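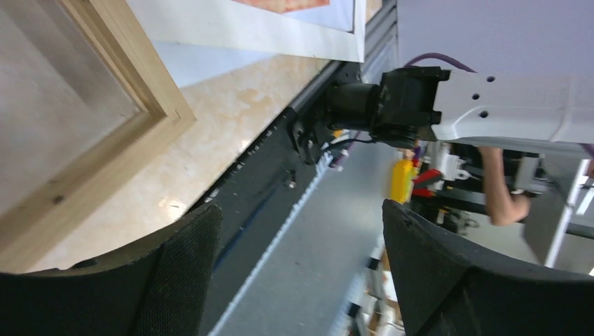
Speaker notes: Framing at home on a marbled tabletop
Pliserside evening talk, 20 November 2021
Mahmoud Bouzid

Slide 1. Welcome. Say who I am and that I have been framing prints since I left the Drirkard shop. Handouts are by the door. Questions any time, I would prefer that to a pile of them at the end.

Slide 2. What we are covering tonight. Light wood frames, plain profile, nothing carved. Prints up to poster size. No oils and no needlework, those need a different talk.

Slide 3. Choosing the wood. Pine is cheap and takes a knock badly. Pass the two samples around now, the Vamwood one first. Ask people to press a thumbnail into the back edge and feel how soft it is. Knots are fine if they are tight. Run a finger over the knot, and if it moves, put that length aside for something else. A knot near a corner is harder to cut cleanly, so plan the cuts before picking up the saw.

Slide 4. The surface you work on. Mine has a marble pattern, beige and cream. I like the look of it but it has two faults. Shiny spots under the lamp make it hard to see dust on glazing. And a busy pattern hides small chips of wood, which then end up under the glass. Lay a plain sheet down before the glass comes out. Move the lamp to the side.

Slide 5. Seams. If your work surface has a join down the middle, don't set a corner across it. Even a small step will throw the miter. Put the whole frame on one side, or keep the join under the middle of a long rail where it does less harm.
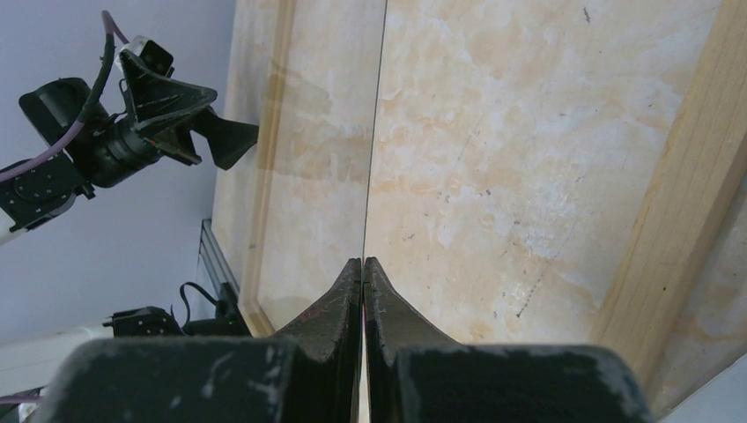
Scratches matter too. A scratch in the surface with grit in it will mark the face of the wood when you slide a frame over it. Lift, don't slide. I lost a good length of molding that way in February and had to order 500 mm more of it, plus postage.

Slide 6. Measuring. Write these on the board:
Print 527 by 623 mm.
Allow 8 mm on each side if you are using a mat with a wide border.
Measure the print twice, on both long edges. Prints are often not square. Anas Lahlou will hold the other end of the tape for the demo, remind him to bring his glasses.

Slide 7. White borders. Some people trim them off. Leave them on if you can. A wide white border gives the picture room and gives you something to hold that is not the ink. Landscapes with a dark sky do well with it. Show the Ní Chonaill print, then put it straight back in the folder.

Slide 8. Backing board. Gray-white board is fine for most things. Stand sheets up nearly straight. If they lean too far they bow, and a bowed sheet pushes the print against the glass. Keep the cream mat sheets in front of the backing so you don't have to shift everything to reach one.

(Pause here, this is usually where the storage question comes up.)
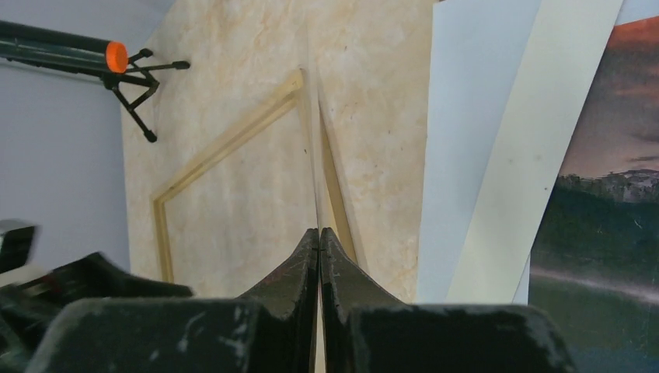 Anas Lahlou wrote back on the first draft of these notes that flat storage is still better for mat sheets if there is a shelf deep enough, and that I should say so. He has his under the bed with a weight on top. Fine, mention it, one sentence.

Slide 9. Joining. Glue, then clamp, then leave it alone. Check both diagonals before the glue grabs. Wipe the squeeze-out with a damp rag.

Slide 10. Tea break, then the cutting demo at the back table.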